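Truduto hub: leak sensors drop off after firmware update
Home Automation > Hubs and Controllers > Truduto

relay_nine
Oct 30, 2024
Hub is a Truduto second gen, 70 devices paired, mostly Zigbee. After the last firmware push three Floline leak sensors show "unavailable" within a few hours of pairing. Battery reads fine in the app. Everything else on the mesh stays up, including two Jerkell plugs in the same room as the worst sensor.

Tried so far:
Hub reboot
Remove and re-pair each sensor
Fresh batteries in all three
Moved the hub off the shelf next to the router

Has anyone seen this, and is there a way to roll back firmware?

khalil_daher
No rollback. Truduto pulled that option from the app when they moved to the new account system.

What channel is the hub on? The update moved mine from 15 to 25 without asking. Some sleepy end devices don't follow a channel change well and have to be joined again, next to the router they will use as parent.

relay_nine
It's on 25. No idea what it was before. I re-paired them all at the hub, then carried them to where they live.

khalil_daher
Then that's the likely cause. The sensor picks the hub as parent at join time, you walk it out of range, and it never looks for a new one. Pair it in place, with the nearest plug powered.

mudroom_mike
Disagree. Floline sensors do look for a new parent, it just takes them a while. I have watched it happen on the network map. The real problem is the check-in timeout. Old firmware waited 200 minutes before it marked a battery device unavailable, new firmware waits 127. Floline reports every three hours when nothing changes. Do the math. The sensor is fine and the hub gives up early.

khalil_daher
Where did you get 127? It isn't in the release notes.

mudroom_mike
Hub debug log, search for "aging". Same number for every battery device I own.

Also, the replacement sensors from Harb came in today. Same model number on the sticker, newer hardware revision according to the join log. I'll run one next to an old one and post the result.
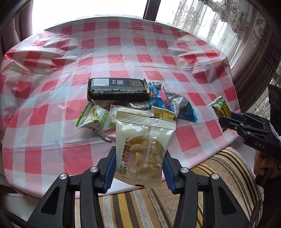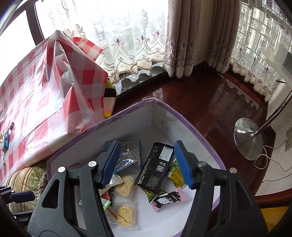

At the table, and the open box

nadine_h
Both of you can be right. Test it with water. If the sensor shows unavailable but still sends a wet alert when you put it on a damp paper towel, it is a timeout problem. If no alert comes through, it has lost its parent.

relay_nine
Did that on all three. Two sent the alert in a couple of seconds and came back online. The one under the water heater did nothing.

nadine_h
So two timeouts and one real drop. Pair the water heater one in place. For the other two, set the temperature report interval to 60 minutes under Advanced, if your sensors expose it. It costs some battery life.

mudroom_mike
The interval setting does not stick on the older revision. It shows 60 until the hub restarts and then goes back to default. I would leave it alone and mute the unavailable notice.

khalil_daher
Muting that notice on a leak sensor is bad advice. You would never hear about a dead one.

mudroom_mike
Mute it on the two that pass the water test. I didn't say all of them.

khalil_daher
They pass today. That says nothing about next month.

relay_nine
Update. Paired the water heater sensor in place and the map shows it going through a Jerkell plug now. Up for over 70 hours. The other two still flip to unavailable and back. The interval setting did not survive a restart here either, so mine must be the older revision.

nadine_h
Open a ticket and attach the debug log with the aging lines in it. I did the same for my door contacts and support said a timeout setting per device is planned for December. Signed Nadine Haddad on the ticket if you want to ask them to link yours to it.

relay_nine
Ticket sent. Leaving the notices on for now.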